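Cotska Soft Bag Kit for Two-Finger Grippers
Equipment > Practice sets > Flexible packaging

A zip-top bag is about the meanest thing you can put in front of a two-finger gripper, and that's why we've been having such a good time with this kit. It gives you bags, things to put in them, and a set of tasks that start easy and get hard fast. 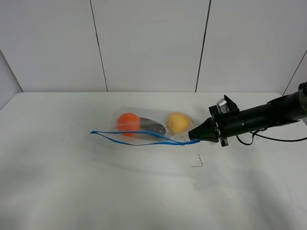
Clear zip-top bag, blue zipper, round orange piece inside

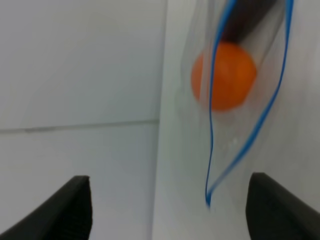 Words and testing: the Kikusberg bench desk
Updated in April

We've reviewed plenty of object sets on this page, and most of them are hard things: blocks, cups, pegs, the usual. They're useful, but a block stays the shape it was when you planned the grasp. A bag doesn't. Pinch it in one spot and the whole outline changes, the contents roll to a new corner, and the zipper strip wanders off wherever it likes. The Cotska kit is built around that problem, and we love it for that.

What comes in the box

34 clear zip-top bags in two sizes, with colored zipper strips and a small slider
A tub of fillers: play fruit and vegetables in strong colors, plus a few plain balls
A printed task book with 70 tasks, sorted by difficulty
A wipe-clean score sheet

The fillers are a smart choice. Bright orange and pale yellow stay easy to pick out through plastic, and the dark pieces are there to make trouble for your camera. Glossy black under a shiny film is a real test, and our first vision setup lost track of it all the time. Two or three pieces in one bag is where the fun starts, with one hiding half behind another.

The tasks

The first section is lifting and placing. You hold the bag by a corner, carry it, and set it down without dragging it across the table. It sounds simple until you watch the weight slide to the low end and the free part of the bag start to twist. The middle section moves on to turning bags over and handing them between arms (skip those pages if you only have one arm, there's plenty left). The last section is all zipper work: finding the slider, holding it, pulling it along while something keeps the bag still.

We ran most of the book with a Kwon parallel gripper and plain black fingers. Narrow tips were the better pick for the slider, and wide pads did better with a full bag. If you can swap fingers, keep both close by. Grip force needs some patience too – start low and come up in small steps.

Camera notes

Use two views if you can. A fixed camera gives you the layout of the bag and the fillers, and a wrist camera shows how the plastic is folding near the fingers. The wrist view does blur when the bag swings, so build a short pause into your motion before you trust what it shows. Soft, even light over a white table worked best for us. A hard lamp puts bright spots all over the film.

What we'd change

The task book could use a better index. The bags also crease with use, and after a long week ours were behaving quite differently from fresh ones. Cotska sells refills in packs of 4, and we'd order a few right away. We'd like a bag with a clear zipper as well, for people who find the colored strip too helpful.

Ordering

The kit ships from Grutham under part number 341. Refill bags and extra fillers are listed separately on the same order form, and the task book can be bought alone if you already have your own bags.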